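Hand Pose Tracking with a Marker Cube and a Sensor Glove
Project report, Perception and Control Lab course
Jolanta Domański and Ruth Arango
Tue 19 December

1. What we set out to do

Our project builds a software pipeline that records how a person handles household objects, so that the motion can later be replayed by an arm controller. The pipeline has to deliver two things at every time step: where the wrist is in the room, and how the fingers are bent. We called the software Gusthorpe, after the folder it started in, and the name stuck.

The glove gives us finger data but has no idea where it is. A camera can see where the hand is, but the fingers hide each other as soon as they close on something. We decided to use each one for what it does well and put the work into joining the two streams.

2. Recording

The wrist pose comes from a cube with fiducial markers on its faces, mounted on top of the glove. With a fixed camera, a marker that is seen clearly gives a full position and orientation. We used a cube and no flat plate so that turning the wrist would usually bring a new face into view before the old one was lost.

The tasks were simple tabletop ones: pick up a bottle, move a cloth, put an object back. The spray bottle was the hardest object for our code. It is held by the neck, the fingers wrap most of the way around it, and the hand tends to tilt. 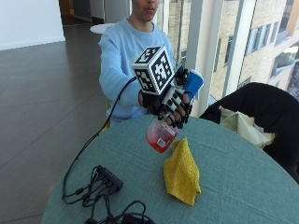

3. Software structure

Gusthorpe has four parts, each running as its own process. The first reads camera images and finds markers. The second reads the glove over its cable. The third, which we named Mullunska, lines up the two streams in time and writes one record per step. The fourth takes finished recordings and turns them into a smoothed wrist path plus a grip signal.

We wrote everything in Python except the marker detector, which is a C++ library with a thin wrapper. Messages between processes carry a timestamp taken when the data was read. In October we were still stamping messages when they were written to disk, and the delay changed with how busy the disk was. Most of the strange results from our first month came from that.

4. Pose estimation

When only one face of the cube is visible, the detector sometimes returns a flipped orientation. The position is nearly right but the cube seems to lean the wrong way. We handle this in two steps. If two or more faces are seen, all of their corners go into one solve using the known shape of the cube, and the flip goes away. If only one face is seen, we keep both candidate poses and choose the one closer to the previous step.

The second rule fails after a long gap, when the previous pose is too old to trust. In that case we mark the steps as uncertain and wait for a second face. The smoother then runs backward from the first good pose and fills in the gap – this works well for slow motion and poorly for fast turns.

The offset between the cube and the wrist also had to be measured. We asked the wearer to keep the wrist still on the table and rotate the hand around it, then solved for the point that moved least. It has to be done again each time the glove is put on.

5. Results

We kept 19 recordings for the evaluation, with roughly 800 steps in a typical one. The longest has 1,370. We checked flips by hand, stepping through the drawn cube axes over the camera images. With the single-face rule turned off, flips showed up in most of the recordings. With it turned on, they were left in 2, both with fast wrist turns during the spray bottle task.

The grip signal was less reliable. A fixed threshold on finger bend worked for the bottle but fired late on soft items, where the fingers close a long way before the object really moves. We replaced it with a threshold set per object. That is fine for a course project but would not carry over to objects the system has not seen.

6. Open problems

The replay stage has only been run in simulation. Paths from slow recordings stay within the joint limits of the simulated arm, while some of the faster ones need to be stretched in time first. The stretch factor is still picked by hand.

We would also like to add a second camera on the other side of the table. The solver already accepts corners from more than one view, but the calibration tool does not, and we ran out of time to change it. The code and a short setup guide are in the course repository under Gusthorpe, and the calibration notes are in the docs folder.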